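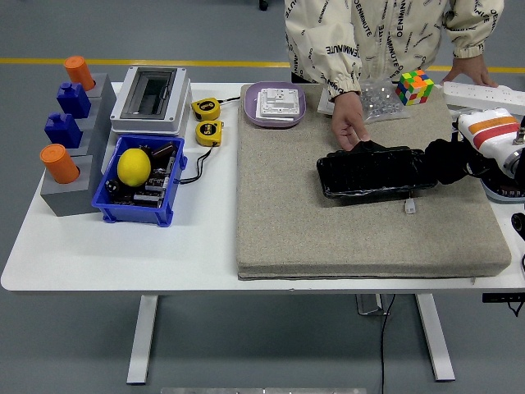 Thư Lâm
Dataset maintainer, Pluleck

Pluleck Receipts: README

Pluleck Receipts is a text corpus of scanned store receipts, transcribed line by line. It contains 1,502 receipts, split into 1,161 for training and 341 for testing. Splits are by store, so no store appears in both.

Files

receipts.csv: one row per receipt (id, store code, currency, total)
lines.csv: one row per printed line, keyed on receipt id
stores.csv: store code and region

All files are UTF-8, comma-separated, with a header row. Totals are stored as integers in cents. Empty fields mean the value was unreadable on the scan. 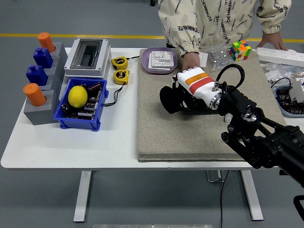 Stepped holder with orange cylinders and blue blocks, left side of table.

Known issues

Discount lines are signed in the Poirier subset and unsigned in the Altar subset. Normalize before summing.
Store codes under 20 are reserved and do not appear in stores.csv.
Tax lines are missing from receipts printed before the February format change.

Loading

Read the id column as a string. Leading zeros are significant and most spreadsheet programs drop them.

Corrections go in errata.txt, one per line, with the receipt id first.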